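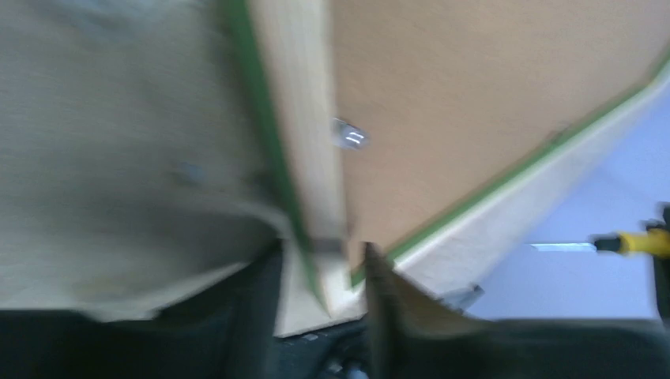
Elle reçoit dans sa cuisine, une théière déjà posée sur la table, et avant même que j'aie sorti mon carnet elle me met un morceau de feutre entre les mains. « Allez-y, tirez dessus ! Plus fort que ça ! » Je tire. Rien ne bouge. Elle éclate de rire, ravie, comme si elle faisait la démonstration pour la première fois, alors qu'elle feutre la laine depuis 24 ans et qu'elle a dû la refaire devant chacun de ses stagiaires.

L'atelier Zonelent occupe l'ancienne grange, de l'autre côté de la cour. On y fabrique des chaussons, des chapeaux, des sacs, et depuis quelques années de grands panneaux qu'on accroche aux murs des salles trop sonores. Elle a demandé que son nom n'apparaisse pas dans l'article (« mettez celui de l'atelier, c'est lui qui travaille »), et je m'y tiens bien volontiers.

Tout a commencé par un pull raté. Un pull d'homme, beige, passé à la machine à 40 degrés avec les serviettes. « Il en est sorti à la taille d'un ours en peluche. J'aurais dû pleurer, il m'avait pris tout un hiver ! Et puis je l'ai touché, j'ai passé le doigt dans une manche, et je me suis dit que c'était la plus belle matière que j'avais jamais tenue. » Le lendemain, elle empruntait à la bibliothèque le seul livre disponible sur la question, un manuel de chapellerie dont il manquait la fin. Elle a donc inventé la fin, dit-elle, et s'est trompée pendant deux ans.

Je lui demande ce qu'il faut pour débuter. De l'eau chaude, du savon, de la laine cardée, une natte de bambou ou un morceau de plastique à bulles. « Et des bras ! On me parle toujours du matériel, on veut savoir quelle marque, quelle aiguille, quel savon. Le savon de Marseille de votre évier ira très bien. Ce qui compte, c'est de disposer les fibres en couches croisées, fines, bien régulières, et de ne pas appuyer tout de suite. Les gens appuient comme des brutes dès le début, la laine se sauve dans tous les sens, et après ils me disent qu'ils ne sont pas doués. »

Il faut l'entendre parler des toisons. Elle en achète à des éleveurs du plateau, au moment de la tonte, en mai, et choisit sur place, accroupie dans la paille, en ouvrant les mèches une à une. Elle aime les laines un peu rustiques, celles que les filatures refusent. Le mérinos l'ennuie, ou plutôt elle le trouve trop facile. « Il feutre si on le regarde ! C'est parfait pour les enfants et pour les écharpes. Mais pour une semelle, donnez-moi une laine qui a du caractère, qui résiste une bonne demi-heure et qui d'un coup se décide. »

Ce moment où la laine « se décide », elle y revient sans cesse. On roule, on déroule, on tourne d'un quart, on roule encore, et la nappe reste molle, décourageante. On pince la surface : les fibres se soulèvent. On continue. On pince de nouveau, et cette fois tout vient ensemble. « Là, vous avez une étoffe. Elle n'existait pas il y a cinq minutes. Ça me fait toujours quelque chose, je vous assure, je pousse encore des petits cris. »

Sa plus grosse commande, ce sont les panneaux de la salle Gulitz, une ancienne halle où l'on donne des concerts de chambre et où, paraît-il, le moindre toussotement faisait le tour des murs. Il a fallu 337 plaques, toutes dans des gris naturels, aucune teinture. Elle a dit oui au téléphone, sans réfléchir, puis elle est allée s'asseoir dans la cour. Les grandes pièces sont passées par la fouleuse de la maison Skadov, une machine d'occasion, lourde et capricieuse, qu'il a fallu faire entrer en démontant la porte. « Elle fait un boucan épouvantable et je l'adore. » Les finitions, elle les a toutes reprises à la main. Au premier concert, elle a surtout regardé les murs.

A-t-elle gardé des ratés ? Une malle entière ! Elle la fait traîner jusqu'à la lumière et déballe : un béret ovale, un chausson pour pied de géant, une poule d'une tristesse infinie. Elle les montre toujours aux stagiaires, le premier matin, avant les belles pièces. Le chapeau d'après la méthode Szűcs, à double calotte, lui a demandé onze essais. Les dix premiers sont là, empilés, et l'on voit très bien, en les comparant, à quel endroit elle a compris.

Les stages reprennent cet automne, en petits groupes, fenêtres grandes ouvertes et chacun à sa table. Elle avait peur que personne ne revienne après un printemps pareil, et la liste s'est remplie en une soirée. Beaucoup de débutants, quelques habitués, et une chorale presque au complet qui veut se faire des étoles. « Je leur ai dit qu'on chanterait en roulant. Ça donne le rythme, et puis le temps passe plus vite ! »

Avant de partir, je voudrais lui rendre le morceau de feutre, que je n'ai pas lâché de tout l'entretien. Elle refuse. Mettez-le sous votre théière, dit-elle, et lavez-le à l'eau froide.

Propos recueillis à l'atelier Zonelent, 9/9/20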